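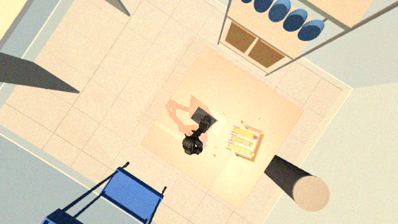 1st May

Right, I'm writing this with a mug of tea balanced on the keyboard tray and my left hand in a warm wheat bag, so forgive the typing. Today was a teleop day, the whole day, and my thumb has opinions about it.

I finally got going on the bead task in the simulator. The idea is simple enough when you say it out loud. You hold the controller, the arm in the simulator copies your hand, you bring the gripper down over one of the little orange beads and pick it up, and you do it again and again until there's enough for the Tavier model to learn from. Four beads to a setup, the tube rack always somewhere on the table to get in the way, and everything shuffled before each run. Simple! I'd told everyone at Wiltov I'd have 70 clean demos by tonight. I have 12.

In my defence, the beads are tiny. From straight overhead, which is the view I started with this morning, I can put the gripper exactly over the top of one and feel very pleased with myself, and then I squeeze and I've got a pinch of air because I'm still a good way above the table. You get no sense of depth looking down like that. The shadow helps a bit. After an hour or so I noticed I'd stopped looking at the arm at all and was steering by its shadow on the tabletop, watching the two of them close up as I went down. It sort of works, except that the shadow falls off to one side, so my brain has to do a little sum each time and by lunch my brain was done with sums.

So after lunch (leftover dumplings, still good) I put the side view up in a second window and went back and forth between them. Much better for height, worse for everything else. I kept forgetting which window I was in and pushing the stick the wrong way. One time I drove the wrist straight into the rack at full tilt and sent tubes everywhere. I laughed so hard I forgot to stop the recording, so there's now a demo in the folder of an arm committing vandalism and then sitting perfectly still for ages. I've moved it to the rejects. I was tempted to keep it.

The beads beside the rack are the ones I dread. If one's out in the open I can come at it from wherever I like, but when it's tucked up near the end of the rack the fingers have to be turned the right way before you go down, and turning the wrist with this controller means holding two buttons and rolling your hand, and my hand does not roll and stay level at the same time. I tried it standing up. I tried it with my elbow on a cushion. The cushion stays, I think.

Another thing I want to remember for tomorrow: be consistent! I watched my morning runs back and I'm all over the place. In one I take the nearest bead first, in the next I go for the farthest, in another I start toward one and change my mind halfway and swing over to a different one. I know perfectly well what I was thinking, but the model won't, it just gets the wiggle. In the afternoon I made myself a rule, nearest to the base first and then work outward, and said it under my breath each time like a shopping list. The runs look calmer already. Slower, but calmer. I also need to quit hovering. I hang above the bead for ages getting up my nerve, and I really don't want to teach a robot to dither the way I do.

I had a go at doing it the other way too, just for comparison, over on the real arm at the Ikine bench, where you switch the joints to floppy and push it around with your own hands. Oh, it's lovely. You just take hold of the wrist and put it where you want it, and you know how high you are because you're standing right there. I did a pick in 15 seconds first go and felt like a genius. Of course my big paw is in all the camera footage doing it that way, so it's no use for training from pictures, and you can't shuffle a real table by pressing a key. Still, I went back to the controller with a better idea of the path the wrist ought to take, kind of up and over with the elbow tucked, and the next couple of runs were the best of the day. I might do that every morning as a warm-up, like scales.

The replay script was being a pain again, by the way. It dropped the gripper signal on two runs so the arm does this beautiful mime of picking up a bead and carries off nothing. I've started checking each recording as soon as it's saved. Tedious, but I lost a whole afternoon's worth to that last August and I'm not doing it twice.

Oh, and the parcel from Tannous came, the new controller grips! The rubber ones. They smell like a bike shop and they're a touch fat for my hand, but my thumb sits flatter and it might save me from the wheat bag. Haven't used them properly yet.

Episode counter on the shared drive says we're at more than 3220 across all the tasks, everybody's put together, and my sad little dozen is in there somewhere. Tomorrow I'll start early, side view on the left and overhead on the right, and leave them that way round. Rack beads before lunch while I've got patience. Tea's gone cold and I still haven't put the bins out.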